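Course handout 4: Budgeting for a gripper cell
Equipment Planning for Small Automation Projects
Keith Cheetham

Read before the costing exercise. Bring your own spreadsheet.

1. What goes in the budget

The purchase price of a gripper is the easiest line to fill in and usually the least useful. A request to buy should carry four lines: the tool, the spares, the work surface and the test goods. The Rillari plan, used throughout this unit, had a ceiling of $3,880 for all four. The first draft put nearly the whole sum on the tool and left nothing for fingertip pads.

Pads are consumables. Enter them with a unit price, a replacement interval and a lead time. For the Rillari plan the quote from Dikora was $197 per set, with 2 sets held in stock. If you don't know the interval, say so on the sheet and plan to measure it – do not copy one from a catalog written for rigid parts.

2. Test goods

Rated grip force tells you little about thin fabric. Pick the hardest items you expect to handle and list them by name in the request. Open-weave cloth is a fair choice for a buying trial. It bunches between the pads, and it has no fixed shape to measure against. Anything with a zipper also gives you areas of different thickness in one item.

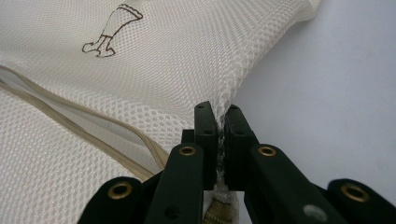 Parallel black pads, brass eyelets in the linkage arms. The cloth is held between the pads in the first view; the jaws are open in the second.

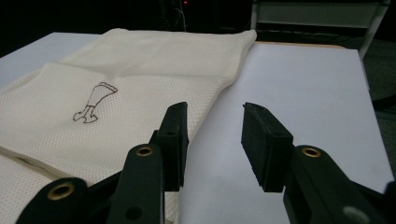 Simone Portela objected at the November review that a trial on soft goods alone would favor the cheaper tool, and asked for a rigid item on the same sheet. Her point was that a buyer who later adds boxed goods pays for a second evaluation, and that the hours for it never appear in the equipment line. The request was changed to cover both.

3. Trial hours

Staff time belongs in the plan even when it is paid from another account. Log setup, the runs themselves and the write-up separately. The Rillari trial was set at 322 grasps per tool, split evenly between soft and rigid goods. Setup took longer than the runs.

4. Exercise

Draw up a four-line budget for the Hollis site under the same ceiling. State which line you would cut first if the tool price rose – and what that cut would do to the trial. Send sheets to Imogen Fothergill as a single file. Late sheets are marked but not discussed in class.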